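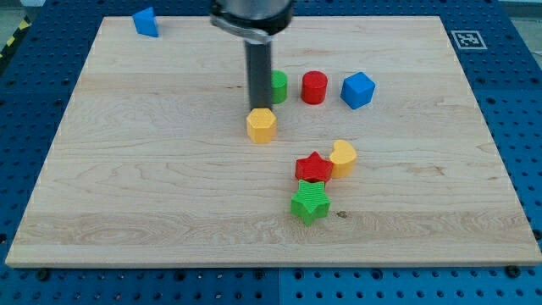
How the Robot Arm Project Works: A Guide for Young Visitors

Welcome to the Kulkarni Robotics Workshop. Students in the workshop spend the school year teaching a robot arm to pick up small blocks and put them where they belong. This page explains what they do, what the parts are called, and how younger students may take part.

What is a robot arm?

A robot arm is a machine with joints, much like your own shoulder, elbow, and wrist. Each joint has a motor that turns it. When several motors turn together, the end of the arm can move up, down, forward, back, and sideways.

At the end of the arm is a tool. The tool used for picking things up is called a gripper. On our arm, the gripper points straight down at the board, and it must be placed with great care above a block before it can pick the block up.

A robot arm does not know what a block is. It does only what its program tells it to do. A program is a list of instructions written by a person. If one instruction is wrong, the arm will follow it anyway.

The blocks

The students work with eight blocks in four colors: red, yellow, green, and blue. There are two stars, a heart, a cube, a triangular block, a six-sided block called a hexagonal prism, and two cylinders. A cylinder is shaped like a soup can.

If you could look closely at the top of the green star, you would find thin lines running side by side. Those lines come from 3D printing. A 3D printer builds an object by laying down melted plastic in very thin layers, one on top of another. Our printer is kept in the Cutport room, next to the workshop.

Some shapes are harder to pick up than others. A cube has flat sides that face each other, so it is easy to hold. A star has points that stick out and corners that go in. Students must choose which part of the star to aim for, and they often change their minds several times.

The board and the table

The blocks sit on a flat wooden board. The board is fastened to a blue metal table with rows of round holes in it. Bolts fit into the holes and keep the board in place. This matters a great deal. If the board moved even a little, every position the students had measured would be wrong.

On the table beyond the board is a black-and-white square with a boxy pattern inside. It is called a marker. A camera can find the marker and use it to work out where the table is. You may have seen a code on a poster that a phone can read. A marker is a simpler relative of that code.

Along one side of the table is yellow-and-black striped tape. The stripes mean "be careful here." Visitors stay behind the tape whenever the arm is switched on.

What the students do

Teams begin with paper. They draw the board as seen from overhead and mark where each block will stand. Next, they write the program using a set of lessons called Prondel. They test it slowly, with the arm moving at its lowest speed and a teacher beside the stop button.

When a test fails, the team writes down what happened in its notebook and changes one thing before trying again. Last year the teams recorded 417 tests, and almost 100 of them were tests of a single star. Failed tests are kept in the notebook along with the good ones.

The Clusedent Challenge

In December, teams take part in the Clusedent Challenge. Each team has 600 seconds to move its blocks into the places shown on a card. The card is handed out when the time begins – no team sees it beforehand. Points are given for each block in the right place, and a team loses points if a block falls off the board.

How to join

Students may join a team at age 12. Younger children may attend the open afternoon, draw a board plan of their own, and watch a student team try it out. An adult must sign the visitor form at the front desk. Long hair must be tied back, and loose sleeves must be rolled up.

Words to know

Gripper: the tool a robot arm uses to hold things.
Joint: a place where the arm can bend or turn.
Marker: a printed pattern that a camera can find.
Program: a list of instructions for a machine.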